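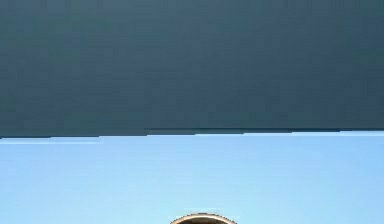
How a robot practises in a pretend room

Written by Aidan Horgan, 11/02/2019

Kanari is a small robot arm. We are building it on a bench in the Prumberg shared workshop. It has 6 motors, one for each place where the arm bends or turns, and 65 screws that like to roll under things.

Before the real arm moves, we try out its moves on a computer. This is called a simulation. A simulation is a bit like a computer game, except that the player is a program and there are no points to win. Ours runs in a program called Ristura.

First we had to make a room. A pretend room starts with flat shapes. One flat shape is the floor, and others stand up to make the walls. We made the floor pale blue and the walls dark blue-grey, so it is easy to tell which is which. Then we added a few things you might find at home, such as a plant in a white pot and a frame for the wall.

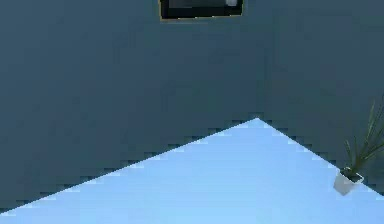

Lines that slope can look like tiny stairs. A computer picture is made of little squares called pixels, and a small picture does not have many of them. Using more pixels makes the lines smoother, but the computer has to work harder. We kept ours small - the workshop computer is old.

The computer also needs to know where we are looking from. We give it a viewpoint, a bit like choosing where to stand in a real room. If you move the viewpoint very close to something flat, it can fill most of the screen with one colour.

Next comes the practice. The program tries a move, the computer works out where each part would go, and then it tries again with a small change. We let it have 25 tries at each move. If the pretend arm bumps into a wall, nothing gets broken and no one has to find a screwdriver.

A pretend room is never quite the same as a real one. Real motors get warm and real cables get in the way. When we move on to the real arm we run it slowly, and a grown-up keeps a hand near the red stop button. The next page is about wiring up the motors, using the Keogh board.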